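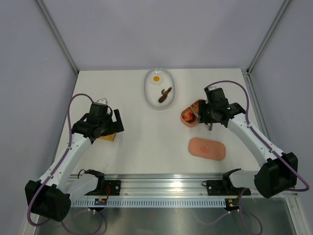

An egg on an oval plate.

The state's egg-grading rules run to 64 pages, and the woman who would like them to be shorter keeps a copy under the short leg of her desk. She runs a two-room trade group that lobbies for small egg producers at the statehouse. She agreed to talk on the condition that she not be named, which she described as a courtesy to the people she has to ask for favors in January.

Her issue this session is the inspection fee. A bill that has now cleared one chamber would replace the current sliding scale with a flat charge of $200 per visit, whatever the size of the farm.

"Flat sounds fair," she said. "It's a lovely word. A farm with 3000 hens pays it and shrugs. A farm with 7 hens and a card table by the mailbox pays it and has to sell eggs until the hens die of old age."

I pointed out that a farm with 7 hens is a stretch.

"I have a member with 7 hens. She's current on her dues, too, and I can't say that for everybody."

The bill's supporters say the sliding scale costs more to administer than it brings in at the bottom end. She doesn't dispute it. What bothers her is the direction of the fix. If it costs too much to collect money from the very small, she said, one possible answer would be to stop collecting it.

"I suggested that in a hearing. There was a silence. Then somebody asked if I had it in writing, and I did, and they took the paper, and I have not seen the paper since."

She came to the work sideways. For years she kept books for a feed store in Muriithi, a town she says has one traffic light and strong opinions about it. The store's customers brought her their state forms because she was the only person at the counter with reading glasses. After enough of those she began calling the agency on their behalf, and after enough calls somebody at the agency asked which organization she represented.

"I said I'd get back to them on that. So then I had to go start one."

It has grown a little. There is a part-time bookkeeper, a newsletter, and a phone line that rings through to her kitchen after five. The budget wouldn't cover the parking at one of the larger agriculture lobbies. She has been to their receptions. The shrimp is good, she reports, and the people are nice, and they are on the other side of nearly everything she works on.

One of the larger players is Ovo, which packs and distributes for most of the big barns in the state and supports the flat fee. Its position paper argues that a single number would let producers plan ahead. She has read it twice.

"They're right that you can plan for it. I can plan for a tooth extraction."

To be fair to Ovo, which she was, grudgingly, the company also backed a change she wanted two years ago that let farmers reuse cartons for direct sales. She thinks they did it because it cost them nothing. She thanked them anyway, and sent a card. She believes in cards.

Then there is the software. Under a separate section of the bill, which she says most members of the House hadn't reached by the time they voted, every registered producer would have to file flock records through an online system called Flusix. Paper would be accepted for one year, and after that paper would be "discouraged."

"I asked what discouraged means. Do you mail it back? Do you write 'tsk' on it? They said it would be defined in rulemaking. Everything is going to be defined in rulemaking. I'll be defined in rulemaking."

She has tried the system. The log-in page worked on the third attempt. It asked for the number of her barns and would not accept zero, so she entered one and was told to describe its ventilation. She wrote "windows." The form took it.

Some of her members like it, she admitted. The younger ones fill it out on their phones while they wait for the bus with their kids, and one told her it saves him an evening a month. She passed that along to the committee staff, on the theory that if you only ever bring complaints they start to recognize your walk.

"The ones who can't use it live where there isn't any signal," she said. "I don't want to kill the thing. I want a box you can check that says 'mail me the form.' That's my whole amendment. It's one box."

The box has had a difficult life. It was in the first draft, came out in the second, and went back in as a study. The study was then cut for cost. A senator who had promised to offer it on the floor was called away to the ribbon cutting at Ukudeck, the new warehouse park off the interstate, and the amendment period closed while he was holding the scissors.

Did she take it personally?

"No. He looked very happy in the paper. They were big scissors."

Asked what she would do if the bill passes as written, she said she would go to the rulemaking hearings and sit near the front. She has found that agencies will give you quite a lot if you come every time and bring your own lunch. Legislators like a crowd — she has never been able to produce one, since her members can't leave the animals — but an agency lawyer will listen to one person for an hour if the person has page numbers.

And if it fails?

"Then it comes back next year with a better name. This one's called the Fair Fees and Modern Farms Act. I would hate to be the guy who has to stand up and vote against fair."

She doesn't keep hens herself. She did once, and a fox got them, and she took the view that she had been given a clear answer. She buys from a member down the road, who charges her full price and complains to her about the fee while she counts out the money.

The phone rang twice while we were talking. The first call was about a late dues check. The second was from a farmer who wanted to know whether ducks were covered by the bill. She put her hand over the receiver and reached down for the rules, and the desk tipped toward her.

"Page 41," she told him, holding her coffee with the other hand. "They're thinking about it."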